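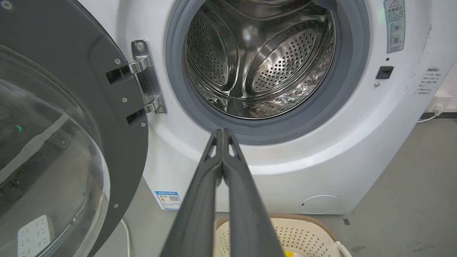 Taldale Tenants' Help Forum
Category: Laundry and shared facilities

Sublet tenant and laundry charges on the quarterly statement

Kendra Perron
Posted 2025-05-12

I am the leaseholder of a two-bedroom unit in the Fagundes building and have sublet it, with written consent, since February. The laundry charge on my quarterly statement has remained in my name, although the person using the machines is my subtenant. The statement shows a flat fee of $90 plus a per-cycle amount drawn from the laundry card. I have two concerns. First, may the flat fee be transferred to the subtenant directly, or must I continue to pay it and recover it privately? Second, the card deposit was paid by me when I moved in. If my subtenant loses the card, which of us is responsible for the replacement? The consent letter does not mention laundry at all, and the office has not yet replied to my message.

Martim Leitão

The answer depends on which form of consent you were given. Under the building rules there are two: consent to sublet, and assignment of the lease. With consent to sublet, the leaseholder remains the only party to whom the office may send a statement. The flat fee therefore stays with you, and you may recover it from your subtenant if your own agreement with that person allows it. I would recommend adding one sentence to the sublease, for example: "The subtenant shall repay the quarterly laundry fee within 14 days of receiving a copy of the statement." Both parties should sign and date the addition.

The per-cycle amount is a separate matter. It follows the card and not the unit. Your subtenant may apply for a card in his or her own name by completing the additional user form and presenting a copy of the consent letter. Once the second card has been issued, cycles charged to it are billed to the cardholder.

As to the deposit, it is held against the card for which it was paid. If that card is lost while in the hands of a subtenant, the office will charge the leaseholder. You may wish to take your card back when the second one arrives.

Ademir Queiroz

Our building uses Zandura cards and we pay no flat fee. Please check your lease.

Marlene Conceição

I agree with the first reply, with one correction. The additional user form must be signed by the leaseholder as well as the applicant, and forms with only one signature are returned. Please also note that any balance left on the original card cannot be moved to the new one. It may be used up or refunded at the end of the lease, on written request.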